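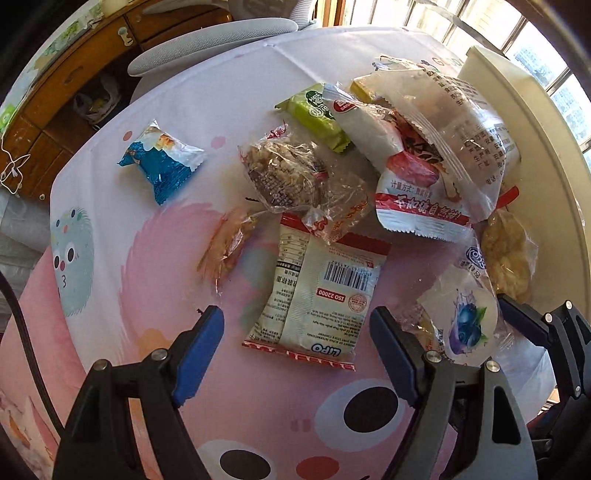 How much should I set aside for spare finger pads in the first year? Budget for 12 pads per gripper, and order them with the gripper so you only pay shipping once.

Mercy Temba, January

Section 3. Planning your order before you set anything up

I wrote this part of the Prodano guide after doing two rounds of buying for our snack sorting bench, and the first round went badly on paper. I'd priced the grippers down to the last screw and left out nearly everything else. So grab a pencil before you open the Firavik order form!

1. Write down what you want picked up. Go by wrapper, since the wrapper decides more than the food does. Puffy foil packets, flat packets with a seal down the back, twisted clear wrappers and big see-through bags all go on separate lines. My list started as "snacks" and I had to redo it.

2. Mark the clear ones. Any line with see-through film gets a star. Starred items need softer pads, and those cost more (we paid 45 dollars a pair, the plain ones were less).

3. Decide on one gripper or two. Two hand-held grippers let you hold a pile steady while you pull something out of it. If your items will always be spread out, start with one and put the second on next year's sheet.

Note: a second gripper means a second cable, a second charger and a second set of pads. Price it as a full kit.

4. Measure your table. Measure the whole thing, then take off a strip on each side for elbows and for the bin. I skipped the bin and had to buy a bigger table - an annoying 238 dollars.

5. Add a table covering. A cloth you already own is fine for practice, patterned or plain. Put down a spare as well, because you'll be washing one while you use the other.

6. Budget for the snacks themselves. Packets get squeezed over and over and they do wear out. I buy a mixed box from Prirkadach every month and keep over 20 packets in reserve.

Caution: don't order pads and grippers from different lists without checking the screw size. The Moya arms take a shorter screw than ours, and a long one will press into the back of the pad.

7. Leave a line for cables. Get them longer than you think - they have to reach the floor, go along the wall and still let you move your arm freely.

8. Total it up, then set the sheet aside overnight. I always find one more thing in the morning (last time it was the screwdriver).

Once your total is settled, copy the part numbers onto the order form and go on to Section 4 for unpacking.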